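三月省电小结 先发了再说

这期写得急，凑合看。

上个月号召大家关待机，回信比想的多。邮箱塞满了，没来得及一封封回，抱歉抱歉。挑几件要紧的讲。

先说热水器。Bundwood 小区好几户都提到，储水式的整天插着，半夜也在那儿反复加热。定时插座买一个就行，晚上洗澡前开，洗完关。我家照做以后，电费单从1089降到哪儿了还不知道，下期账单没出，出了再报。别催。

洗衣服。冷水洗。真的够用了，除非是油渍或者家里有人生病。攒够一桶再开机，床单被罩单独一桶，别跟厚外套混，甩不干又得重来一遍，白费电。晾的话，阳台朝北的几家说冬天两天都干不透，可以先多甩一次再挂，比开烘干机省得多。

被子也说一句。晚上暖气调低2度，床上加条毯子，睡得反而踏实。卧室门关好，门缝底下塞条旧毛巾，土办法，管用。窗帘天黑就拉上，白天有太阳再拉开，这个不花钱。

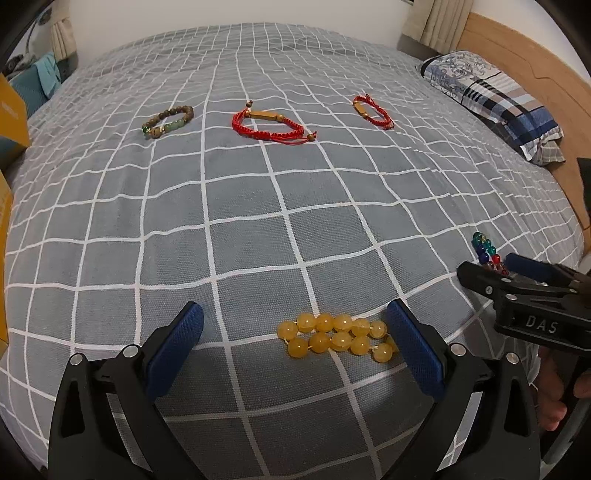

Siriporn Phromma 来信说，调低2度她家老人受不了，夜里起来两回都喊冷，后来改成只调客厅，卧室不动，问这样还算不算数。她还说，旧毛巾塞门缝容易绊脚，换成缝好的长布条，里面灌点米糠，推门的时候会跟着走。

当然算数。客厅夜里没人，本来就该调低，有老人小孩的别硬撑，身体要紧。长布条这个主意好，谁会缝的，写个做法寄来，下期登。

再说冰箱。Fevia 那边的读者问，冰箱塞满省电还是空着省电。冷藏室留点缝，冷气得走得动；冷冻室可以塞紧些。热汤放凉了再进去。门封条用张纸夹一下，一抽就出来的，该换了。换封条比换冰箱便宜多了，别一上来就被导购说动。

还有灯。老式100瓦的灯泡，储藏室、楼道里还有人在用，换掉吧，别等它烧坏。换下来的不要跟玻璃瓶一块扔，单独包好。

旧物交换照旧，星期天上午，Arell 街口那个棚子底下。上回书太多，厨具太少，这回反过来最好。衣服请洗干净在带来，坏了拉链的写张条子别上，有人愿意修。小电器要带插头的，现场能试。大件家具别搬，没地方放，留个联系方式贴在板子上就行。

Rezaei 菜园还缺堆肥用的干叶子，有多少要多少，装袋扎口放门边。塑料袋他们会退给你，下次接着用。果皮菜叶也收，熟食、骨头不收，上回有人倒了半锅剩面，招老鼠，拜脱别再倒了。

订阅印刷版的目前80户。能改收电子版的尽量改，回信写"改电子"三个字，外加门牌号。眼睛不方便的继续收纸的，不用不好意思。

下期想写节水，马桶水箱、洗菜水浇花这些。有经验的早点寄，别拖到截稿前一晚，上次就是这么熬的夜。

先到这儿，赶着去送印。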